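Workshop notebook, Monday, evening

Subject: leadership walk, planning of the route and the group tasks

We must decide this week how the walk for the team leaders will look. Last year we had too much program. People walked the whole morning, then they sat for a long talk, and by dinner they were too tired to speak with each other. I would like to cut the talks to 2 and let the walking do more of the work.

Route. I compared the Ogilvie path with the Dametti path again. Ogilvie is prettier but it has the long climb right after the start. Dametti is 19 km on the main day, mostly flat, with a village in the middle where a group can stop for coffee. For people who do not hike often I prefer Dametti. 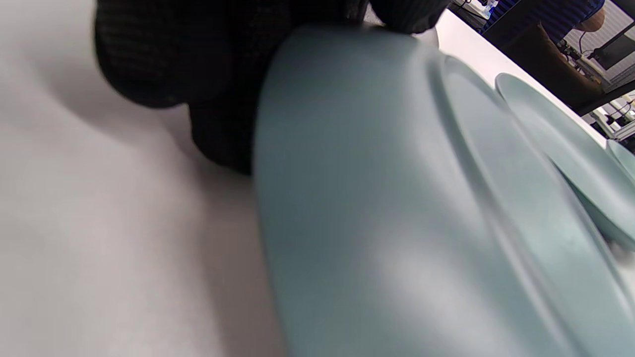

It also has a bus at the halfway point, so a person with a bad knee can leave without feeling ashamed. I still have to check if the bus runs on the weekend.

Leading in turns. Every person leads the group for one stretch. The leader has the map, decides the pace and calls the breaks. In the trial with Eto the strong walkers went ahead and the leader followed them, so in fact they were leading. I propose that the leader walks in second position and the slowest person walks first. It felt strange when I tried it, but the group stayed together. 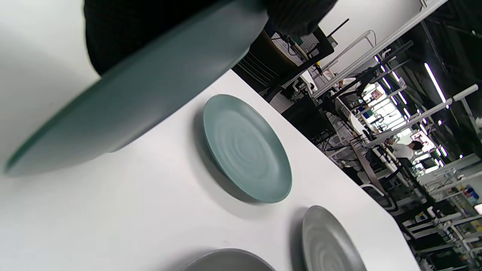 Plate held over the white table.

Evening talk. One question only, asked at the table after the food: "When did you want to take the map back?" At Jinis we used a printed form with many questions and the answers were short and polite -- I do not want the form again.

Phones. I wrote "no phones" in the draft, but this is too strict for parents. Better: phones stay in the backpack and each person may look at the coffee stop.

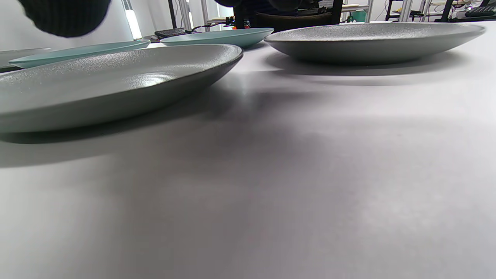 Eto: I would keep the quiet hour in the morning, also if the talks are cut. For me it was the best part, and it should come before the first change of leader.

Agreed, I put it back. Still open: the bus, the price for single rooms, and who carries the first aid bag on the second day.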